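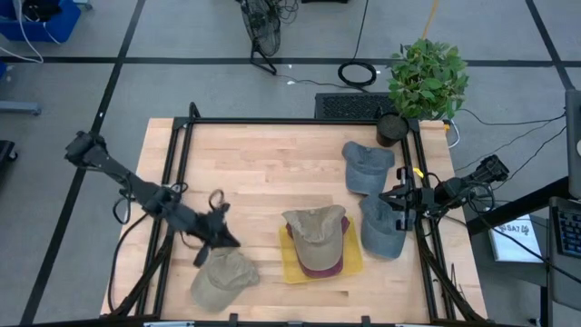
Caps bench, overhead view. Two denim ones still to go on the right, olive one under the left gripper, stack on the yellow cloth.

August 20, 2020 – gripper comparison, soft goods, cont.

Left arm: long fingers from the Stindham set. Right arm: stock parallel jaw. Same controller, same speed limit on both. Vendula wanted them swapped halfway so we don't end up blaming the arm for what the fingers do. Will do that after lunch, didn't want to recable twice.

Task same as before: pick cap, bring to cloth, set on the stack crown up, let go, back off. Fail = cap lands off the cloth, or stack tips, or I have to reach in.

Notes as I go

- Brim grabs are easy for the stock jaw. Flat, stiff, closes square on it. Cap swings on the way over though, and comes down tilted. Slowed the last bit of the move and it's better.
- Long fingers want the crown. Pinch the top fabric, lift straight up, hardly any swing. But crown folds in and stays folded when it lets go. Counts as a pass by the rules, looks awful. Ask Jarosław if we care.
- Force setting on the long fingers way too high to start. Was left over from the Sistau bottles. Turned down 2 steps, no more dents in the brim.
- Denim grips fine with both. The smooth ones slip on the stock jaw if it gets less than half a pad on the brim. Tried a strip of rubber tape on one pad, helped, then the tape crept. Need proper pads.
- Stacking the second cap is where it goes wrong, nearly always the release. Stock jaw drags the top cap toward itself when it opens, becuase the lower finger is still under the brim. Open wider before backing off? Or back off along the brim and not straight up. Try both.
- Left arm cable hangs too loose. Brushed the tabletop once at full reach. Clip it higher before the next block, do NOT just tape it.
- Overhead camera OK for cap position, useless for which way the brim points when the cap is dark and the lights are down. Lights stay up.

Episode counter reads 3296, first one for this block was 133 lower. Throw out the first few from today, wrong force file loaded.

Controller: Liu's new build dropped the right arm once, came back after a restart. No message in the log that I can find. Went back to the February build for the rest of the morning and haven't seen it again, doesn't prove much. Sent him the log.

First feeling – long fingers for the lift, stock jaw for anything stiff. If Lorkville only gets one kind I'd say long fingers with softer tips, but I want the swap done before I put that in writing.

To do
- swap fingers left/right, rerun same order
- clip left cable
- order pads (Vendula has the part numbr)
- wider open on release, stock jaw
- Jarosław: folded crown, pass or fail??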